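Ticket 526 — Bracket station, Skillholm site
Raised by: packing bench, day shift
Status: open (was closed Thursday, reopened the same afternoon)
Priority: low, according to the system. We disagree.

What the problem is

The two-arm station is meant to put the metal brackets in the cardboard tray so that one of us can take the tray to packing. Wumetti's sheet says up to 800 brackets a shift. Our best shift so far is 81, and somebody from the bench stood beside it for most of that.

The stops are nearly always the same. An arm picks up a bracket, gets near the tray, waits, and the screen says "part position not confirmed". It then wants a person to press Continue. There is no second message and nothing in the manual under that wording.

What we have tried

1. Restarted the station from the wall switch. Ran all right until the tea break, then the same message.

2. Changed to the shallow trays, as Wumetti support asked. The bracket in the tray lies at a tilt, and support say a tilted part should be accepted. The screen message hasn't changed.

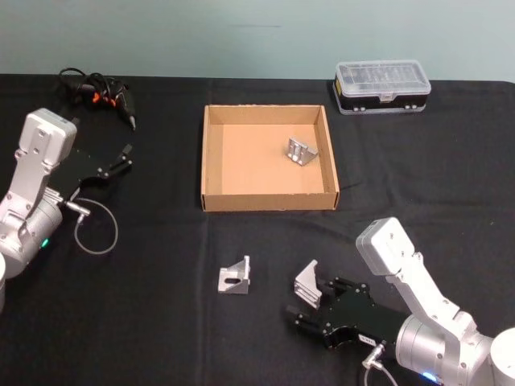

3. Slowed both arms to the setting support gave us over the phone. Fewer stops per hour, but fewer brackets per hour as well, so I can't call that a fix.

4. Asked Idthorpe how theirs behaves. They have the same station and the same message. They keep a person on it all day and log it as "running". I suspect that is where the good figures in the newsletter come from.

Reply from Wumetti support (pasted)

"We see no fault in the logs. Please make sure operators are not pressing Continue too early. Closing as user training."

Our answer

We press Continue when it tells us to. Three of us had the training and all three get the same result. Please don't close this again without sending someone to watch a full shift.

Also for the record, as the Sepúlveda report on the new stations says the work has been "taken off" the bench. It hasn't. Sorting brackets by hand was dull, but you could talk, and you could get ahead before lunch. Now one person waits for a message and the others make up the shortfall by hand at the next table. The hours on the rota were cut as if the station did what the sheet says. I am not against the thing — if it did half of what was promised I would be glad of it — but the rota should follow what it does now.

Still needed

- What "part position not confirmed" is checking, in plain words
- A visit from Wumetti, full shift, with the bench staff present
- Rota hours put back until the ticket is closed by us

Last update: slow setting left on. Next check after the April service.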